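Section 3. Suture practice at the bench: thread handling

Urkholm Skills Bench, user guide. Text revised Feb 9, 2024 by Mounir Kettani.

Before you start

Read this section before opening the thread. The Barbier practice manual that many trainees arrive with promises a tidy interrupted stitch in one afternoon. I doubt it. Most of the trouble people have at this bench comes from the thread, and very little of that manual is about thread. This section covers loading, pulling through, laying the loop and passing it between instruments. Knots are in Section 4.

You will need:
Practice pad, clamped at both ends
One length of practice suture with needle attached
The two instruments assigned to your station
Scissors
Sharps container, within reach and open

3.1 Setting the length

1. Take the thread from the packet by the needle end. Do not shake it out.

2. Draw it once between gloved fingers to take the curl out. The Prarent packets say the thread is "memory free." Ours has never behaved that way, and you should expect to do this step twice.

3. Cut to 30 cm for a first session. Longer thread looks like a saving because you reload less often. What you gain there you lose again in tangles.

4. Lay the thread flat on the pad, away from the clamps. Clamp screws catch it.

Note: If you have been told to wet the thread first, try one length wet and one dry and decide for yourself. I could not tell the difference in handling.

3.2 First pass

1. Hold the needle two thirds of the way back from its point. Holding it at the very end bends it.

2. Enter the pad square to the surface. Turn the wrist and let the curve of the needle do the work.

3. Let go, reach across, and take the needle where it comes out. Grip behind the point, never on it.

4. Pull the thread through slowly until a short tail is left on the entry side. Stop there. If the tail goes through the pad, start again from step 1.

CAUTION: The needle is real and so are the injuries. Keep it in view whenever it is not in the pad. If you lose sight of it, stop moving both instruments and find it before you do anything else.

3.3 Laying the loop

This is the part that decides whether the knot in Section 4 will work. Take your time over it, whatever the clock on the wall says.

1. Bring the long end across the work so it runs out flat to one side.

2. Let it turn back on itself in a wide, open curve. A tight curve springs shut when you reach into it.

3. Park one instrument near the thread with its tip pointing into the work. Leave the other one free to approach from the middle.

4. Open the fingers of the second instrument before they arrive at the thread. Opening them once you are there pushes the loop away.

5. Close on the thread only. If you have picked up the pad surface as well, release and repeat from step 4.

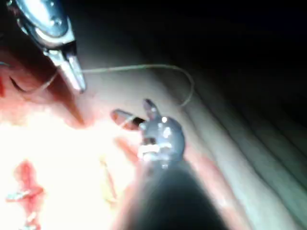
Fig. 3-2. Thread looped wide, with the gripper fingers open close to it and the metal jaw at upper left.

6. Check the loop again after you close. If it has collapsed, let go and lay it again. Pulling harder on a collapsed loop makes a knot, though not one you can use.

Note: The Grerance wall chart shows the loop standing upright by itself. I have yet to see a thread do this at our bench. Lay it flat and ignore the chart.

3.4 When the thread misbehaves

Thread slips out of the grip: you are holding it too near the tips. Take it slightly deeper.

Thread frays: look for the spot where it was squeezed. Cut it out if you have the length, otherwise start a new one. A frayed thread does not get better.

Thread is hard to see: change the angle of the lamp before you make it brighter. Glare off polished metal hides pale thread very well.

Instruments keep touching: move one of them back. Trainees tend to blame the instruments for this. Check where your elbows are first.

3.5 Finishing

1. Cut the thread, leaving the tails long enough to be inspected.

2. Put the needle in the sharps container yourself. Do not leave it stuck in the pad for the next person.

3. Write the number of passes in the station log, including the bad ones. A page with no bad passes on it will be read with some suspicion.

Go on to Section 4 when you can lay three open loops in a row without touching the thread by hand.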